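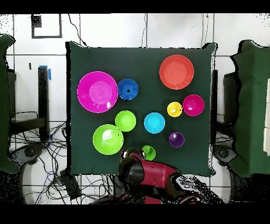 文/路边修车人

车行的积分卡,我劝你先算一笔账

上个月我去给车换机油,前台递过来一张表,说填了就能入会,以后每次保养都有积分,积分可以换洗车、换雨刮、换脚垫。我填了。回家把条款从头到尾看了一遍,觉得这件事值得写一写。

先说清楚,我不反对车行搞会员。卖车的利润薄,售后才养人,想办法把车主留在店里,是正常的生意。我有意见的是积分这种做法。它把一个本来很容易比较的东西,也就是价钱,弄得很难比较。

拿我填的那张表来说。这家店叫Bradholm,是Mimen集团下面的一家门店,积分计划叫Fodex。保养消费一元积一分,满400分可以换一次普通洗车。听上去还行。可是条款里写着,积分从入账那天起12个月内有效,过期清零。我的车一年跑不了多少路,一年进一次店,小保养的工时费不算积分,只有零件和油品算。我那次的单子拆开看,能积的只有126分。照这个速度,等不到第一次免费洗车,前面的分就没了。

店里的人没有骗我,条款都印在背面,字也不算太小。但是前台介绍的时候只说了“消费就积分”,没有说工时不算,也没有说会清零。我后来打电话去问,对方答得很干脆,说系统就是这么设的,门店改不了。

有人会说,不就是白送的东西吗,送多送少都是赚。我以前也这么想。问题在于它会影响你下一次去哪里修车。账户里有一百多分,就总觉得不回去用掉可惜。刹车片该换了,本来应该打三个电话问问价,结果因为有积分,直接就开回去了。一套刹车片差出来的钱,够洗好几次车。车行的人比我们会算,这套东西能一年一年办下去,总有它的道理。
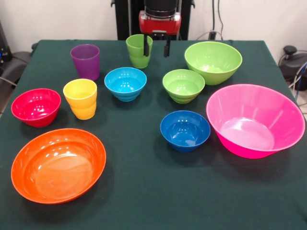
再说买新车送积分。这两年不少店都在推,签合同当场送一大笔,数字看着很热闹。我的看法是,谈价的时候把积分全部当成零。先谈裸车价,再谈保险和上牌,再谈装潢,都谈定了,写进合同了,对方愿意送积分就收着。顺序不能反。一旦销售说“这个价不能再低了,不过可以多给您一些积分”,你就问他,不要积分,折成现金减多少。多数时候他会去找经理,回来以后报一个很小的数。那个数才是积分的真实价钱。

我陪亲戚去看过一款Orakzai的小型车,就遇到这种情况。销售先报了一个价,又说当天订车另送积分,可以抵以后的保养。亲戚很动心,觉得头两年保养不用花钱了。我让他问清楚,抵保养有没有上限,答复是每次最多抵工时的一部分,零件不能抵。最后我们没要积分,换了一次首保以外的免费保养,白纸黑字写在合同附页上。这个东西看得见,到时候拿着单子去就行。

试驾送积分我倒觉得没什么。开一圈车,留一个电话,拿一点小东西,两边都不吃亏。只是留了电话以后要有准备,接下来会有人问你考虑得怎么样了。我那次试驾之后一共接了7个电话,有一个是早上八点打来的。

我希望车行怎么做呢?要求不高。

第一,积分直接标成钱。一分值几分钱,写在正面,写在结账单上。超市早就这么干了,结账单最下面一行写着本次积分可抵多少元,一看就明白。修车单比超市小票复杂得多,更应该写清楚。

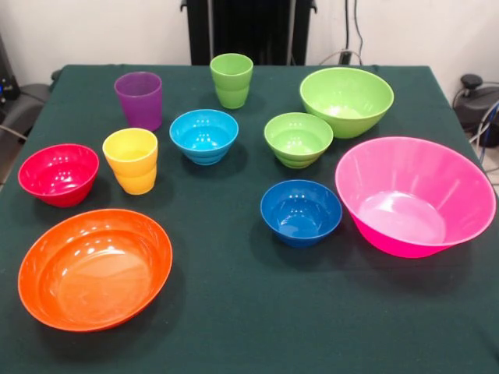 第二,不要按一年清零。多数私家车一年只进一两次店,用一年做期限,等于把开得少的人排除在外。改成跟着车走,车在积分就在,卖车的时候可以转给下一任车主。这样对门店也有好处,二手车主多半不知道去哪里修车,有积分在,他会先来看看。

第三,工时也算进去。车主付的是一张总单,不会去分哪一块是油、哪一块是人工。只算零件不算工时,还会让人怀疑店里是不是想让你多换零件。我相信大部分技师不会这么干,可是规则这么定,就给了人怀疑的理由。

第四,允许不要。我宁可每次结账便宜几块钱,也不想再多记一个账号和密码。前台可以问一句,要积分还是要折扣。愿意攒的人继续攒,不愿意攒的人当场两清。

写到这里,可能有同行要说我多管闲事。我自己在路边修车铺干过几年,铺子里没有积分,也没有会员。老客人来,抹个零头,有时候顺手把胎压打了,玻璃水加满。他们下次还来。连锁店规模大,不能全靠人情,需要系统,这个我理解。但系统设出来,总得让坐在休息区等车的人看得懂。

至于我那张卡,还在手套箱里放着。下次换轮胎,我打算先问三家,Bradholm算其中一家,报价的时候不提积分。如果它的价钱合适,我就在那里换,分攒下来算添头。如果贵,就去别家,那126分让它过期好了。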